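資源物分別保管場所 安全点検表(所見付き)

施設名:マンドウッド事業所 1階作業室および屋外保管庫
点検日:2018年3月16日
点検者:ワジド・ブット
確認者:ウズマ・モハマンド
整理番号:2524

判定区分
○ 適合
△ 軽微な不備、次回点検までに是正
× 不適合、是正完了まで使用停止
- 該当なし

1. 通路・床面

1-1 主通路の有効幅が確保されている 判定:○
1-2 床面に液漏れ、油分、破片がない 判定:△
所見:屋外保管庫の入口付近に飲料残液によるべたつきあり。清掃は実施済み。排水溝の目皿にラベル片が付着しており、残液がたまりやすい状態にある。
1-3 段差部の表示が判読できる 判定:△
所見:黄色テープの端部に剥離。貼り替えのこと。
1-4 非常口および消火器前に物品が置かれていない 判定:○
所見:前回指摘の台車は移動済み。

2. 容器・表示

2-1 容器に割れ、ほつれ、変形がない 判定:○
2-2 品目表示が投入側から読める 判定:○
2-3 容器の縁を超えて積み上げていない 判定:○
2-4 品目の異なるものが混入していない 判定:△
所見:屋外保管庫のびん容器にキャップ付きのものが3本あり。キャップは外して別容器へ入れること。
2-5 スプレー缶、ライター、電池が一般の缶と分離されている 判定:○
所見:電池は端子を絶縁テープで覆い、蓋付き容器に保管している。テープの在庫が少ない。
2-6 つぶした缶の鋭利な縁に対する注意が周知されている 判定:△
所見:掲示はあるが日本語のみ。英語併記の版を5月までに掲示する。

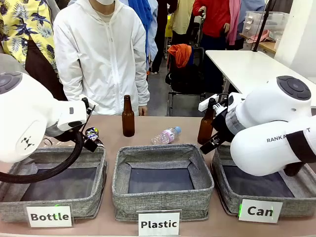
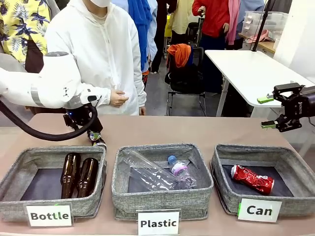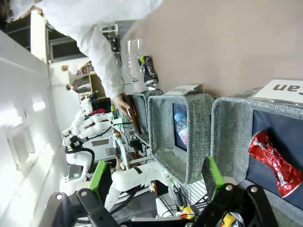 1階作業室、卓上の分別区画。

3. 保護具

3-1 耐切創手袋が人数分ある 判定:○
所見:予備を含め11双。Lサイズに偏っているため、次回発注はSおよびMとする。
3-2 手袋に穴、著しい摩耗がない 判定:△
所見:指先の摩耗したもの1双を廃棄した。
3-3 保護めがねのレンズに視界を妨げる傷がない 判定:○
3-4 安全靴の着用区域が守られている 判定:○
3-5 救急箱の内容品が使用期限内である 判定:×
所見:洗眼液が期限切れ。点検当日に交換し、同日付で×を解除した。管理表の期限欄が未記入であったため追記した。

4. 屋外保管庫

4-1 扉の施錠が確実にできる 判定:○
4-2 蝶番、戸当たりに緩みがない 判定:△
所見:左扉の下側蝶番にがたつき。増し締めで改善せず。リズヴィ社へ部品を照会中。
4-3 換気口が塞がれていない 判定:○
4-4 害虫、小動物の侵入跡がない 判定:○
所見:防虫網の下端に小さなめくれがあるが、開口には至っていない。
4-5 火気厳禁の表示がある 判定:○
4-6 回収袋の口が結ばれている 判定:○

5. 圧縮機(トルデロ製、屋外保管庫内)

5-1 非常停止ボタンが作動する 判定:○
5-2 投入扉のインターロックが作動する 判定:○
所見:扉を開いた状態で起動操作を行い、起動しないことを確認した。
5-3 電源コードの被覆に損傷がない 判定:○
5-4 油圧配管の継手ににじみがない 判定:△
所見:戻り側継手に薄いにじみ。拭き取り後、運転11分で再発なし。経過観察とする。
5-5 使用者名簿が最新である 判定:△
所見:異動者の氏名が残っている。ブットが更新する。

6. 搬出・記録

6-1 回収業者の車両と歩行者の動線が分離されている 判定:○
6-2 搬出記録に品目、重量、受領印がそろっている 判定:△
所見:びんの重量欄に空欄1件。バスター社の控えと照合して補記すること。
6-3 前回指摘事項の是正が完了している 判定:○
所見:台車の移動、照明の交換とも確認した。

是正事項の担当
蝶番部品の手配、継手の経過観察:ブット
段差テープの貼り替え、英語掲示:モハマンド
手袋および絶縁テープの発注:モハマンド
重量欄の補記、使用者名簿の更新:ブット

確認者コメント
4-2は部品到着まで左扉を常時閉とし、右扉のみで出し入れを行うこと。5-4に再度にじみが出た場合は、量にかかわらず運転を止めて連絡すること。排水溝の目皿は清掃当番表の項目に加える。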